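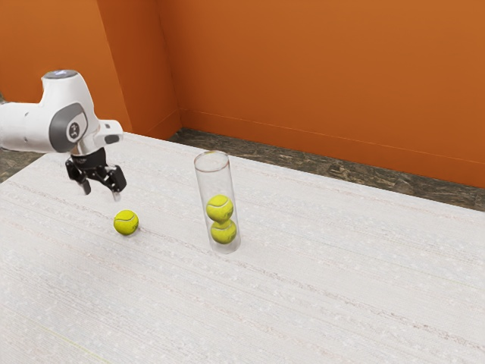 4. Tarea 2: pelotas en el tubo

Esta sección corresponde a la segunda tarea del taller de robótica Skaltach y se realiza íntegramente en el simulador Rodia. Se da por hecho que el equipo ha completado la sección 3 (instalación, cuenta de equipo y prueba del brazo en vacío). La tarea consiste en recoger la pelota de tenis suelta e introducirla en el tubo transparente, encima de las dos que ya contiene.

4.1. Antes de empezar

La escena se carga siempre con la misma mesa, el mismo brazo y las tres pelotas. La posición de la pelota suelta y la del tubo cambian con la semilla. Para las prácticas se usa la semilla 19; para la entrega, la que asigne el servidor.

Compruebe lo siguiente:

- La versión del controlador coincide con la indicada en la ficha del equipo.
- La carpeta de registros tiene al menos 500 MB libres.
- Ningún otro proceso ocupa el puerto del simulador.

Nota: si el equipo comparte ordenador con otro grupo, cierre la sesión anterior desde el menú Sesión. Cerrar la ventana no detiene el motor de física.

4.2. Carga de la escena

1. Abra Rodia y seleccione Proyecto > Abrir > Skaltach > Tarea 2.
2. Introduzca la semilla en el campo correspondiente y pulse Cargar.
3. Espere a que el indicador de física pase a verde. Hasta entonces las pelotas pueden asentarse y las lecturas de posición no son válidas.
4. Ejecute Leer estado. La consola debe devolver la posición de la pelota suelta, la del eje del tubo y la apertura de la pinza.
5. Guarde el estado con el nombre inicio. Todos los reintentos parten de ese archivo.

4.3. Aproximación y agarre

1. Abra la pinza por completo.
2. Sitúe la pinza sobre el centro de la pelota, con los dedos hacia abajo y una holgura vertical de 50 mm.
3. Reduzca la velocidad al nivel 4 y descienda en línea recta hasta que el punto de referencia de la pinza coincida con el centro de la pelota.
4. Cierre la pinza en modo fuerza. No utilice el modo posición: la pelota es deformable en el modelo y el cierre por posición produce rebotes numéricos.
5. Suba en vertical y vuelva a leer el estado. Si la altura de la pelota no ha variado, el agarre ha fallado; cargue inicio y repita desde el paso 1.

Precaución: no desplace el brazo en horizontal con la pinza a la altura de la pelota. El contacto lateral la hace rodar y, si cae de la mesa, el intento se anula.

4.4. Inserción

1. Eleve la pelota por encima del borde del tubo antes de iniciar cualquier movimiento lateral. La altura del borde figura en la lectura de estado.
2. Desplace la pinza hasta el eje del tubo. Tome como destino el centro de la boca y no el de la base — si el tubo no está perfectamente vertical, los dos puntos no coinciden en planta.
3. Descienda hasta que la parte inferior de la pelota quede justo sobre la boca. Los dedos no deben entrar en el tubo.
4. Abra la pinza despacio. Una apertura brusca transmite velocidad lateral a la pelota.
5. Retire el brazo en vertical y ejecute Verificar.

La verificación da por válido el intento cuando las tres pelotas están dentro del tubo, el tubo sigue en pie y la pinza no toca ningún objeto.

Nota: las paredes del tubo son transparentes también para la cámara de profundidad simulada. Los equipos que trabajen con visión deben detectar el borde o las pelotas interiores; la nube de puntos del cilindro llega incompleta. Un filtro por color amarillo verdoso devuelve además la pelota suelta y las del tubo como candidatas, y conviene descartar las segundas por su altura o por su distancia al eje.

4.5. Errores frecuentes

E-01, trayectoria inalcanzable. El destino queda fuera del espacio de trabajo o la muñeca llega a su límite. Añada un punto intermedio más alto.

E-02, contacto no previsto. Suele deberse a que el brazo cruza sobre el tubo a baja altura. Revise el paso 1 del apartado 4.4.

E-03, tubo volcado. Cargue inicio. No intente enderezar el tubo con la pinza; el verificador registra el vuelco aunque se corrija después.

E-04, pelota apoyada en el borde. El punto de suelta está descentrado. Corrija el desplazamiento en el archivo de parámetros, no en la trayectoria.

4.6. Entrega

1. Ejecute el programa completo desde inicio, sin intervención manual, con la semilla asignada.
2. Exporte el registro con Archivo > Exportar registro.
3. Suba el registro y el código fuente a la carpeta Tistley del equipo. El plazo se cierra el sábado; los archivos subidos después no se evalúan.

Precaución: no cambie el nombre del registro. El evaluador lo asocia al equipo por el prefijo y rechaza los archivos que no lo conservan.

Los parámetros de fricción y de fuerza de la pinza se describen en el anexo B.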